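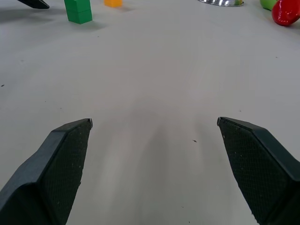
By our Braltondale equipment columnist | 12 Feb 2026

So I finally got to see the numbers for the robot bench over at Clarnden, and they're a lot friendlier than I expected! The shop has set aside money for 2 arms this year, both from Cerkell, and the plan is to have them on the floor by September.

I went in thinking the arms would eat up all the talk. Nope. Most of my visit was about fingers. The textured pads are the part that wears, and a spare set runs $54, so the folks doing the budget want a drawer full of them before anything else gets ordered (I like these people already). They asked Gosling for a price on 200 sets and got a nice break on it, though they may end up buying fewer to start.

The practice stuff is cheap, which made me laugh a little after all that. Green blocks, a shiny steel bowl, a glossy red thing that could be an apple or a tomato. You could fill a table with it for $41, and that's what they've penciled in. Plain gray tabletop, nothing fancy.

What I'd still like to see is a line for training time. There's one for shipping, one for mounts and cables, even one for a second table, but the hours people will spend learning the arms are sitting in the general pot. I asked, and they said they're working on it. Fair enough, but I've watched that pot run dry before!

The order for the first arm goes in once Cerkell confirms the service terms. The second waits on how the pads hold up. I'll be back over there when the boxes show up, and I'm bringing a tape measure, as the door to that room looked awfully narrow to me.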